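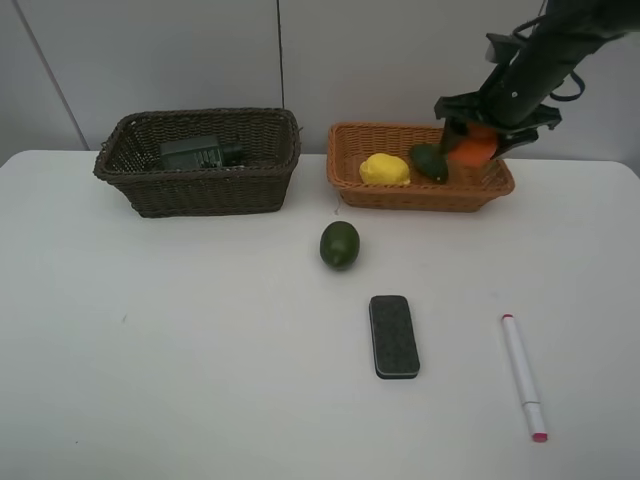

# Away trip FAQ – Oltotside supporters, second leg

Same questions keep coming in so putting the answers in one place. Will update when I hear more from the club.

**How many tickets did we get?**
2,060. All seated, all in the north corner. Season ticket holders first, then members, then whoever's left.

**How much?**
$38 adults, $30 under 18 and over 65. No family bundle this time, I did ask.

**When do they go on sale?**
Members window opens 10 a.m. the morning after the first leg. Online only. The phone line is for lost tickets, please don't ring it to buy.

**Can I buy for a friend?**
Yes, up to four, but each name needs a membership number. Get the numbers ready beforehand – the page times out quick and you loose your place in line.

**Is there a bus?**
Two. Both leave from the back lot at Vimedside, 1:15 p.m. sharp. Seats go through Hinata Sakai, not me. Pay her when you book. Bus home leaves 30 minutes after the final whistle, or after the shootout if it comes to that.

**What if it goes to extra time?**
Buses wait. Trains don't. Last train is 11:05 p.m. and you won't make it if there's penalties.

**Do away goals count?**
No. Scrapped a few seasons back. Level on aggregate after 90 = extra time, then penalties.

**Is Kamata playing?**
Don't know. Daichi went off in minute 73 last time out holding his hamstring and hasn't trained with the group since. Coach Morikawa said "we'll see" and that was the whole answer. If he's out, my guess is Uchida drops deeper and we go with one up top. Only a guess.

**Anyone suspended?**
Not for us. Three players are one yellow away from missing the semi, if there is a semi.

**Can I bring a flag or a drum?**
Flags yes, poles under three feet. Drums need sign-off by the night before, email Sayaka Nishimura with the size. Don't just turn up with it, they took one off us in November and getting it back was a pain.

**Bags?**
Small ones only. Nowhere to check big ones at the away end, so leave them on the bus.

**Food inside?**
Card only. Lines are bad at halftime. Theres a noodle place across from gate 6, open till kickoff.

**I can't go anymore, refund?**
Up to 48 hours before, full refund. After that post in the swap thread – face value only please.

**Where do people meet before?**
The Yook, upstairs, from 4. Home fans drink downstairs, never been any trouble.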